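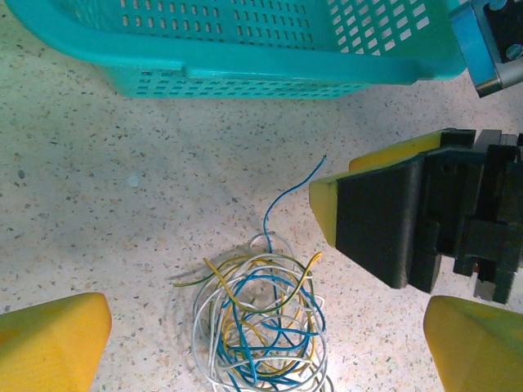
2018-03-03

Third slab out of the Furnside mold and I am so pleased with this one! The mix is finally holding its chips right to the corners, and when I ran the wet pad over it at the last pass the whole face went from gray mud to something you'd want to walk on. What I'm after is an everyday floor, a pale cream ground flecked with small chips in gray, brown, black and a little reddish, like the terrazzo under the teal basket. The brown and gray I have. The reddish is still coming out too pink, more ham than brick, so next batch I'll drop the Saarela marble and try the crushed stuff from Brirkia that Kerttu keeps in the blue tub.

Mix for slab three, so I can find it again: white cement, fine marble flour, pinch of yellow oxide (a real pinch, slab two went custard), chips in three sizes. Water went in slower than last time. I stopped when it held a ball in my glove and left just a bit of shine on the palm. Eero says that's still too wet for a floor and just right for a tabletop. He may be right, but it packed beautifully.

Seeding - scattered a second helping of chips by hand after the first screed, then rolled, waited, rolled again. Big difference! Slab one had those bald patches of plain cement the size of a thumb, and slab three has hardly any. I did the left half with mostly small chips and the right half with more of the medium ones. The small side looks calmer. Kerttu likes the medium side and we argued about it all through lunch.

Grinding: started coarse and was too gentle, as usual. You have to go down further than feels safe before the chips open up to their full width. Then grout coat, same cement and same oxide, rubbed in with a rubber float. Pinholes mostly filled. Found 4 I'd missed along the back edge when I got the lamp down low, and filled those with a fingertip. Last pass was the 200 pad. I want to try going finer, but for a kitchen or a hallway I think this is a lovely place to stop, soft and a bit chalky to the hand.

Weights, for Eero's sheet: slab two 2915 g, slab three 3206 g. Same mold, so either I overfilled or the packing is denser. I'd love it to be packing. Check the thickness at all the corners before getting excited.

Sealer not tried yet. The Nernberg sample is on the shelf over the sink, lid taped. Test it on the offcut from slab one first and leave half bare - the last sealer we had turned the cream quite yellow and I don't want that here.

To do:
New blade for the wet saw.
Wash and sieve the Brirkia chips (dusty!).
Ask Kerttu how she gets her brass strips to stay upright while the mix goes in. Mine lean every time.
Slab four: small chips all over, reddish ones from the blue tub, same water.

Eero wants the full run of samples by June for the stairwell job. Mold is oiled and ready to go.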